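Search posts, tags, people
Filed under: Packing & Small Gear

Packing for the Evdale trip this weekend, so I'm going to post the small-stuff system as I go. A few people asked after the last one. It's mostly pouches.

The bag is the same one I used in July, the 46 liter Gillard. It has one big compartment and a lid pocket and that's it. No dividers. Anything small goes straight to the bottom and stays there until you get home, so everything small has to live inside something else.

I used to use zip cubes. They're fine for shirts. For cables and socks and toiletries I never filled them right, and the corners were just air. A drawstring pouch ends up the size of whatever you put in it.

I have five of the black ones from Rewi. They came as a set. I also have one gray one that came free with a pair of sunglasses and is better than all of them, but it only holds sunglasses.

What goes where:
Pouch 1 -- charger, two cables, the short extension lead
Pouch 2 -- socks and underwear for two nights
Pouch 3 -- soap, toothbrush, the rest of the bathroom stuff
Pouch 4 -- rain shell
Pouch 5 -- laundry, starts out empty and rides flat against the back panel

The rain shell is the one I get questions about. It's a Faltunau, the thin one, 187 grams on my kitchen scale with the pouch. It came with its own stuff sack, which was so tight it took two tries every time. I gave up on that and use a regular pouch now.

To pack it: zip it all the way, fold the sleeves in, fold it in thirds the long way, then roll from the hem toward the hood. Lean on it while you roll. If you stuff it in loose it fits too, but it takes up close to twice the room and comes out looking like a used napkin.

I do all of this on the tile floor in the front room. The bed is softer, but things roll off it and the blanket moves around when you press down on anything. Tile is hard and slick and it's easy to see if you've left something behind.

Closing them. People yank the cord from the end and then wonder why the mouth is still open. Hold the bunched part with one hand and pull the cord away sideways with the other. Work the gathers around with your fingers if one side is looser. Then pull again.

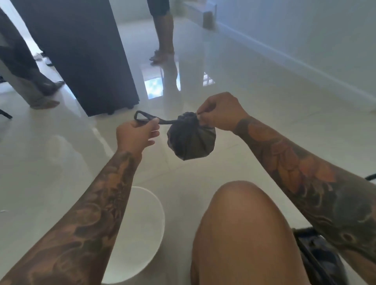 Cord out to the side, other hand on the gathers.

If the cord is long enough I put a half knot in it, tight up against the fabric. Not a double. You will want to get into this thing in a parking lot with cold fingers, and a double knot in thin cord is a pain.

Leave some loop hanging out. I used to tuck the cord inside to be tidy and then had to dig for it. Now the loop stays out and I can fish a pouch up from the bottom of the bag with one finger.

All five being black is a problem, I know. I put a little loop of colored thread on each cord near the end a while back. Most of them have come off. At this point I go by feel. Charger is lumpy, socks are soft, and the toiletries one you can smell.

Loading order: laundry pouch flat at the back, socks at the bottom, clothes on top of that, toiletries upright on one side, charger near the top. Rain shell goes last, under the lid. It's 166 miles to Evdale and the forecast changes every time I look at it.

Weighed the lot. All the pouches together with everything in them came to 373 grams over what I took in July. That's the extension lead, plus a full-size bar of soap because I couldn't find the travel one.

Might swap the soap. Leaving the lead in -- the place we're staying has one outlet and it's behind the bed.

Someone asked if the Rewi pouches are waterproof. No. They'll take a splash. Anything that can't get wet goes in a sandwich bag first, then in the pouch.

Bag's shut and by the door. I'll post again when I'm back if anything came undone.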